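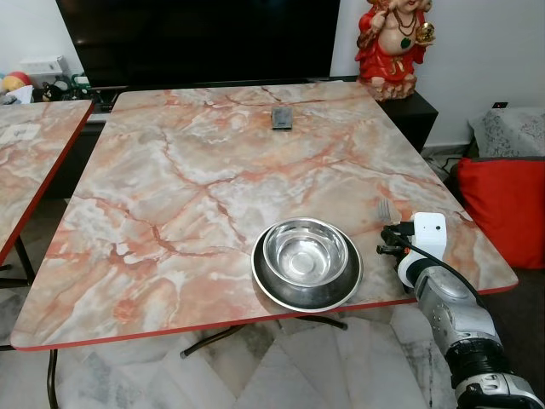

Warnthorpe Department of Social and Household Studies

4. Where the bowl lives: surfaces, heights and habit

Figure 2. A stainless steel bowl in a wider, darker base, standing near the front edge of a marble-patterned tabletop.

We had not meant to write a section on tables at all. When the study began in March, our interest was in how people in shared homes come to agree on small daily chores, and feeding the household animals seemed a gentle way into the subject. It was only as the interviews piled up that we noticed how often people talked about where a dish was put down, and how strongly they felt about it. A good many of these conversations wandered well past the time we had set aside, and we are grateful to everyone who put the kettle on and kept going.

The full study took in 130 households, 40 of them in Aliyu and the rest spread between Wornis and the older streets of Alurau. Each home was visited once in the morning and once in the evening, and the person who looked after most of the meals was asked to talk us through an ordinary day. We did not use a fixed list of questions. Gatchalian's earlier work in Wornis had shown that people asked directly about chores tend to give the tidy answer, the one they would like to be true, and so we let the talk go where it wanted.

What came through most clearly was the pull of the table. Even in homes where meals were eaten on the couch or standing at the kitchen bench, the table was still the place where things were set out, sorted and handed over — mail, school notes, keys, medicine, and bowls of one sort or another (Figure 2). Several people described it as the spot where a job could be left half done and someone else would know to finish it. One woman in Alurau told us that her brother never needed asking, so long as the dish was out where he would walk past it.

Height mattered too, though we were slow to see it. Older residents favoured anything that saved them bending, and would fill a dish at table level before carrying it to its usual place. Younger ones were more likely to fill it wherever it happened to be. Two households had argued over this quite seriously, and in both the matter was settled by a change in work hours and had very little to do with anybody's back.

We should add a word of caution about colour and pattern, a favourite topic in the Aliyu interviews. People spoke warmly of patterned tabletops and said they were easier to live with than plain ones, but we did not ask how often any surface was wiped, and we would not want to lean on those remarks too heavily. Jennylyn Gatchalian is now going back over the evening recordings with that question in mind, and her notes on cleaning routines are taken up in the next section.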